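Cómo convertir un vaso liso en maceta para esquejes

Me encantan los proyectos que se terminan en una tarde, ¡y este es de mis favoritos! Llevo desde septiembre llenando la repisa de vasos con potos y menta, y cada uno queda distinto.

Necesitas un vaso sin asa, sustrato ligero, un puñado de grava y tu esqueje. Elige un color suave y sin dibujos, que las hojas ya dan bastante alegría (el azul pastel les sienta de maravilla).

Antes de nada, mira bien el borde y la base. Gira el vaso con calma y repasa el contorno buscando grietas. 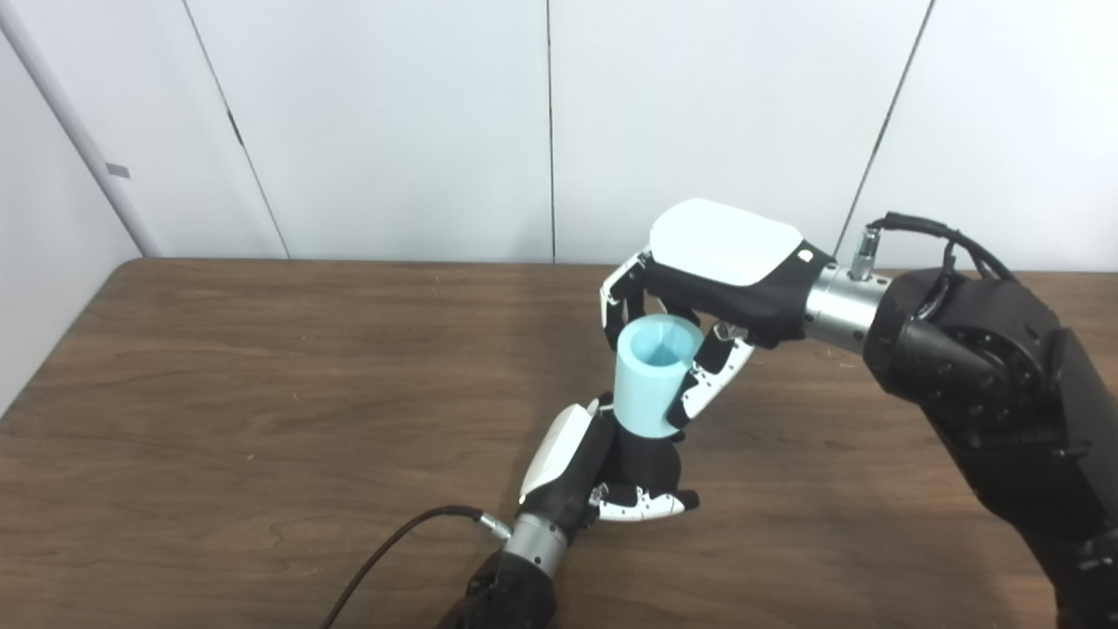 Vaso celeste, liso y sin asa, sujeto por el borde y por la base.

Si está sano, lávalo y déjalo secar boca abajo. Después pon 2 dedos de grava, rellena con sustrato hasta poco antes del borde y haz un hueco con un lápiz. Mete el esqueje, aprieta la tierra con las yemas y riega poquito, ¡muy poquito! Sin agujero de drenaje es facilísimo pasarse. Yo uso la mezcla Penura, pero cualquiera para semillero sirve.

Para moverlo, una mano por debajo y otra arriba, sobre todo recién plantado.

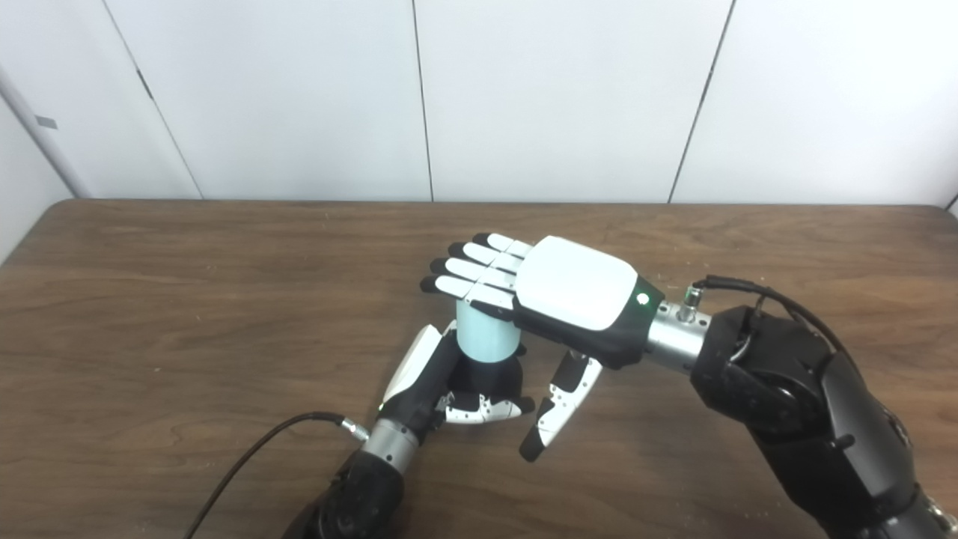
Guadalupe Espinoza comenta que a ella la menta se le pudría hasta que empezó a regar con cuchara, solo los lunes, y que ahora tiene que podarla para que no tape la ventana.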